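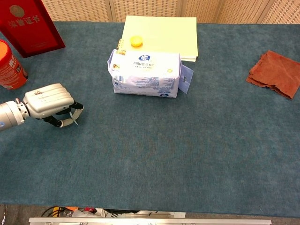
Dalia Shehata asked us after the last advertisement whether the work is cleaning or office work, and she wished we had written it more clearly. It is neither of them completely. We look for a person who helps people to put their tables in order, and the table is mostly covered with paper and with small things which have no place of their own.

# Table and Paper Assistant (part-time, casual)

**Tundavier**, 131 Pant Road, Bivomthorpe
10 hours per week, mostly mornings

## About the work

Tundavier is a small tidying service. We go to the homes and small offices of our clients, many of them older people or families who have moved recently, and we sort what has collected on desks, side tables and kitchen benches. Some clients prefer to bring their things to our room on Pant Road, so part of the hours is there.

The objects are ordinary. A red canister with an orange lid, a pack of tissues, a pile of paper with a spiral notebook in it, a yellow bottle cap which was put on top of the pile. You will meet such a mixture every week. The difficulty is to decide with the client what stays within reach, what goes to a shelf and what can leave the house.

## What you will do

- Sit with the client and go through one table at a time. We do not start a second one before the first is finished.
- Separate the paper into three groups: to keep, to answer, to recycle. Nothing goes to recycling before the client has said yes.
- Keep notebooks whole. Do not tear out the used pages, also when the client says it is fine on the first day. Ask again on the second visit.
- Put certificates and award folders aside with clean hands. A red folder with gold characters on the cover, 荣誉证书, is a certificate of honour, and we have had a colleague who filed one under "stationery". The client was polite about it but we were ashamed.
- Find the container before you throw away a lid or a cap.
- Wipe or brush the surface at the end. If the top is covered in carpet, like a teal-blue one, use the soft brush and lift the things up, please don't push them across the pile.
- Write a short note of the visit, maximum 300 words, in plain English.

You don't need to move heavy furniture. If a client asks for this, phone Fasil Gebretsadik and he will arrange it.

## Who we are looking for

You are patient and you can be quiet while another person thinks. You have some experience with sorting, filing, library shelves, a shop storeroom, or with your grandmother's cupboards, all of these count. You can read enough handwriting to tell a shopping list from a letter.

It is an advantage if you read Chinese, Amharic, Arabic or Ukrainian, because our clients keep papers in all of them. It is not required. When you can't read something, you put it in the "to ask" tray.

You need a current police check before the first home visit. We pay the fee. A driver's licence is useful for the clients in Civton, where the bus is not frequent, but Pylyp Ostapchuk drives there most weeks and can take a passenger.

## What we offer

The pay is according to the award rate with the casual loading, and travel between two clients on the same morning is paid as working time. After the trial month there is a training allowance of $700 for the year, which you may spend on a course in archiving, first aid or English. I used mine for English and I am still grateful for it.

You will have your first visits together with Eyerusalem Tsegaye. She will let you do the table and will stay with the paper herself, and on the later visits you change over.

Our room has a kettle, a small fridge and a very good labelling machine, which must not leave the building.

## How to apply

Please send one page about yourself, and one paragraph about a table, drawer or shelf that you have put in order: what was on it, what you kept and where the things went. A résumé is welcome but we will read the paragraph first. You can leave the papers in the letterbox at 131 Pant Road, or give them to me in person in the morning.

Applications are open from January 20, 2026 and stay open until we have found the right person. Everybody who writes will get an answer, also if it is no. If you applied in November you may simply tell us that you are still interested, we have kept your page.

Kalkidan Tamiru
Tundavier, Bivomthorpe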